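Informe de avance, 2022-07-27
Proyecto Vulano: acondicionamiento de la sala grande

Hola otra vez. Os debía este informe desde hace unos días, pero quería esperar a tener el suelo resuelto para no mandaros medio párrafo y una promesa. Ya está, o casi, así que allá va.

Recordatorio rápido para quien no leyó el de marzo: con la ayuda de Nultside nos comprometimos a vaciar la sala grande, poner moqueta nueva, repartir el espacio en zonas marcadas y dejarlo todo usable antes de que acabe el verano. El vaciado quedó cerrado en el informe anterior. Este va casi entero del suelo, que ha dado más guerra de la prevista.

La moqueta. Al final elegimos la gris oscura, moteada. Teníamos tres muestras encima de la mesa y yo iba con la azul, lo confieso, pero la azul se veía sucia a los dos días de pisarla y la gris aguanta mucho mejor. Probert la sirvió en losetas y entró todo en un solo viaje. Factura: 2272 euros con el adhesivo incluido. La colocación la hicimos nosotros en dos tardes largas (mis rodillas todavía se acuerdan) y nos ahorramos el montaje, que venía presupuestado en 441 euros más. Ese dinero sigue en la partida y os pregunto más abajo qué hacemos con él.

Sobraron 11 losetas. Están guardadas en el armario del pasillo, de pie y con un cartón entre medias, por si hay que cambiar alguna.

El marcado de zonas. Esta parte me ha encantado hacerla, ¡qué queréis que os diga! Primero lo dibujamos con tiza, que en moqueta es una idea malísima, y luego con cordel. Cuando el reparto nos convenció pasamos a la cinta amarilla. Hay zona de trabajo, zona de material y un paso libre desde la puerta hasta el fondo. En las esquinas la cinta va en ángulo recto, en forma de L, y ahí fue donde más repetimos: la primera tanda la pegamos a ojo y salió torcida, así que la levantamos entera y volvimos a empezar con una escuadra grande. Probamos dos cintas. La barata se levantaba por los bordes en cuanto pasabas la aspiradora, y la que compramos después a Namilside agarra bien sobre el pelo corto. Entre una y otra, más la escuadra y el cordel, 419 euros. Es más de lo que os dije en marzo, y la culpa es mía por no pedir una muestra antes.

Limpieza. Con la moqueta oscura cualquier pelusa clara canta muchísimo. Pasamos la aspiradora al terminar cada jornada y aun así siempre aparece algún papelito o una miga de no se sabe qué. He pedido precio de un felpudo ancho para la entrada, que creo que se notaría bastante.

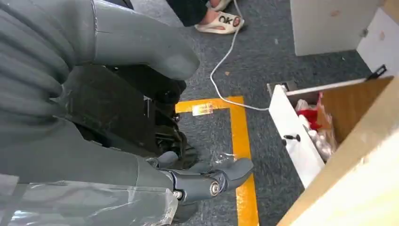
Los cables son lo siguiente de la lista. La idea es llevarlos pegados a la pared siempre que se pueda y, donde haya que cruzar, meterlos en una canaleta baja de las que se pisan sin tropezar. Tengo las medidas tomadas y me falta decidir el color (gris, supongo, aunque el amarillo a juego con la cinta me tienta).

Lo que queda por hacer:
Comprar y colocar las canaletas.
El felpudo de la entrada.
Repasar la cinta junto a la puerta, que es donde más se pisa.
Colgar el plano de las zonas en la pared, plastificado.

Y lo que necesito de vosotros: el visto bueno para usar los 441 euros de la colocación en canaletas y felpudo. Con eso no haría falta pedir nada más para esta fase. Si preferís que los devuelva a la partida general, decídmelo pronto y busco otra solución para los cables, porque el electricista me guarda hueco y no quiero marearle.

Os mando las facturas de Probert y Namilside en un correo aparte. Si os apetece pasar a ver cómo va quedando, avisadme el día antes y pongo café.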